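El ordenador del contable siempre muere en noviembre

Última actualización: 20/8/24

Jhosep Agudelo lleva 12 años comprando los ordenadores que las oficinas ya no quieren y vendiéndoselos a otras oficinas que tampoco los quieren mucho, pero que han visto el precio de los nuevos. Su empresa, Ballano, ocupa la planta baja de un antiguo almacén de moquetas. Todavía huele un poco a moqueta. Agudelo asegura que ya no lo nota y pide que no se lo recuerden.

«La gente cree que un ordenador de oficina se retira cuando se rompe», explica mientras busca dos sillas que tengan respaldo. «Se retira cuando cambia el director financiero. El nuevo llega, mira la tabla de amortizaciones y decide que todo lo anterior a él está viejo. Yo le mando una cesta por Navidad».

El lote más grande que ha comprado este año salió de una aseguradora en plena mudanza: 224 torres idénticas, con sus cables en bolsas aparte y una pegatina en cada una donde ponía «NO APAGAR». Le llegaron todas apagadas. Venían, además, con la contraseña escrita en otra pegatina, esta vez en la base, donde al parecer el departamento de seguridad no miraba.

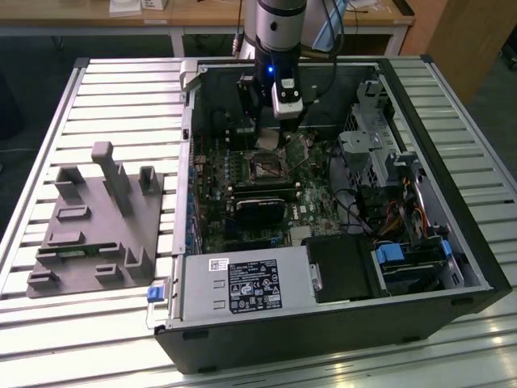

Una torre de sobremesa sin el panel lateral, tumbada sobre una mesa de perfiles de aluminio.

Lo primero, cuenta, es abrir. Lo segundo, limpiar. En las torres que han pasado su vida laboral en el suelo se encuentra de todo: clips, azúcar, pelo de un perro que oficialmente no iba a la oficina. «Una vez salió un pendiente. Llamé a la empresa para devolverlo y se hizo un silencio muy largo. Me dijeron que lo tirara. No lo tiré, pero tampoco volví a preguntar».

Después viene el diagnóstico, que él defiende como la parte seria del oficio. Memoria, disco, fuente, temperaturas. El disco se borra siempre, aunque el vendedor jure que ya lo ha borrado él. «Que jure más despacio», dice. Si el equipo es de una generación aprovechable, se le cambia el disco por uno sólido, se le pone más memoria y a veces se le sube el procesador, cuando aparece uno barato compatible con la misma placa. La diferencia para el cliente, sostiene, es la que hay entre tomarse un café mientras arranca y no llegar a levantarse.

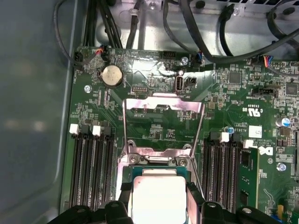
El procesador sobre el zócalo, con la pieza metálica de sujeción abierta.

¿Y el precio? Ahí Agudelo se pone filosófico, es decir, evasivo. Por una torre sin disco puede pagar 30 euros. Por cuánto la vende depende, según él, «de lo que lleve dentro y de lo que pregunte el cliente». Cuando se le hace notar que eso suena mal, lo piensa un rato y lo deja como está.

Su socia, Yabsira Gebremichael, lleva las cuentas y resulta menos lírica. Fue ella quien montó Fallesance, la marca con la que venden a colegios y asociaciones, después de comprobar que ningún colegio devolvía las llamadas de una empresa llamada Ballano. «Fallesance no significa nada», reconoce. «Suena a crema de manos. Funcionó la primera semana». El año pasado colocaron casi 400 equipos, la mayoría en aulas, y Gebremichael guarda en una carpeta los dibujos de agradecimiento. En uno, el ordenador tiene brazos y parece enfadado.

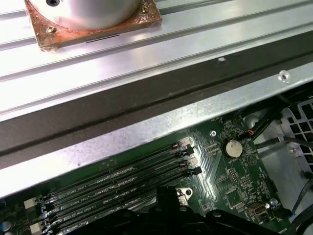
Lo que ninguno de los dos lleva bien es noviembre. Es el mes en que las gestorías descubren que el programa de contabilidad ya no funciona en sus máquinas y que el cierre del año no va a esperar. «El ordenador del contable siempre muere en noviembre», dice Agudelo. «Lleva desde marzo avisando, hace un ruido de batidora, sale un mensaje en rojo todas las mañanas. Y el contable le da a aceptar. Todas las mañanas. Luego me llama y me dice que ha sido de repente».

Una gestoría, Quispe, les ha pedido auxilio tres años seguidos por el mismo equipo. Le han cambiado la fuente, el disco y el ventilador, y el dueño sigue negándose a sustituirlo por cariño. Gebremichael calcula que del original queda la caja y poco más. «Se lo expliqué una vez. Me contestó que entonces estaba como nuevo y que a qué venía tanta prisa».

Preguntados por la competencia, citan Clendska, una plataforma que promete recoger, borrar y revender sin que nadie salga de casa. A Agudelo le parece bien pensada. Lo sabe por experiencia: les vendió un lote de monitores en primavera y en verano, sin fijarse, volvió a comprarlos. «Reconocí un arañazo», admite. Gebremichael, desde la otra mesa, precisa que los pagaron más caros.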